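How to check out an area before you view a house there (without a car)

I've moved four times in nine years and I don't drive, so I've got quite good at working out whether a place is going to suit me before I've so much as rung the estate agent. My last move was to Billville, a terraced house at the top of a hill I swore I'd never live on, and a few people have asked how I went about it. So this is my method, more or less in the order I do it. Grab a notebook and a cup of tea.

Step 1: Start with the bus map

I know, I know, everyone starts with the kitchen photos. Look at those later! Find the local bus map first and check the date on it. Mine was years old and still had a route on it that had been scrapped, and I'd half fallen in love with a flat on the strength of that route.

Once you've got a current one, put a finger on the street and trace every line that passes within a ten minute walk. Write the numbers down. Then look up the timetable for each one and write down three things: the first bus in the morning, the last bus at night, and what happens on Sundays. A stop that looks wonderfully busy on the map might be served by two school buses and nothing else.

Step 2: Do the walk on a map with hills

Listings love saying "400 metres from local shops". 400 metres on the flat is nothing. 400 metres up my road with a bag of potatoes is a proper workout, and I've learnt to buy potatoes in small bags.

Most online maps will show you the slope if you ask for walking directions. If the one you use doesn't, look for contour lines, or drop into the street view and see whether the front doors have a lot of steps up to them (a dead giveaway). Do the walk from the house to the stop, then from the stop back to the house, because it's the return leg you'll be doing tired and in the dark in December.

Step 3: Draw your own little map

This is the bit my friend Jarmila Trnka taught me and I'd never skip it now. Take a blank sheet, put the house in the middle and add only the places you really go. Mine had the surgery, the library, a decent bakery, the station, my sister's, and Kocabaş, the grocer's where I buy olives and nearly everything else. Next to each one write how you'd get there and how long it takes door to door, waiting included.

You could do it on a computer. I tried Tristeo, which lets you pin places and colour them in, and it's perfectly nice, but I spent a whole evening choosing colours. Paper is quicker.

When you've got a few houses on the go, do a sheet for each and lay them side by side. One of mine had a lovely garden and every single journey on the sheet needed a change of bus. Off the list it went.

Step 4: Now read the listing

Right, photos! And the floor plan, which I think is worth more than all the photos put together. Check the room sizes against your biggest bits of furniture. Check which way is north, if they've bothered to put it on. Look at where the stairs come down and whether you'd have to carry a sofa round a corner.

I save listings in Fliltaseo and give each one a note with the reference number, as the addresses blur together after a while. Mine was 3549 and I can still recite it. Put your questions in the same note. Is the boiler in a bedroom cupboard? Is the third bedroom a real bedroom or somewhere to keep the ironing board? Which appliances are staying?

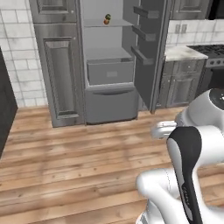 Ask about parking too, even if you haven't got a car. You'll have visitors, and at some point you'll have a removal van, and on a narrow terrace that van needs somewhere to stop. I had to ring the council about a bay suspension and they wanted plenty of notice.

Step 5: Go there on the bus

Before you book the viewing, have a trial run. Catch the bus you'd be catching to work, at the time you'd be catching it, but in reverse if that's easier. Sit near the front and listen to people, they'll tell you everything (I found out about a burst water main and a very good chip shop in one trip). Get off at your stop and time the walk with your phone.

Then hang about for 20 minutes. Is there a shelter? A bench? Is the pavement lit? Can you cross the road without taking your life in your hands? Pop into the nearest shop and buy something small, and if it's quiet ask how reliable the buses are. People have strong views on this.

Go back once more after 8 in the evening if you can manage it. Streets change a lot when everybody's home, and so does the parking.

Step 6: Book the viewing

Take your sheet and your list of questions along, plus a tape measure. Turn the taps on.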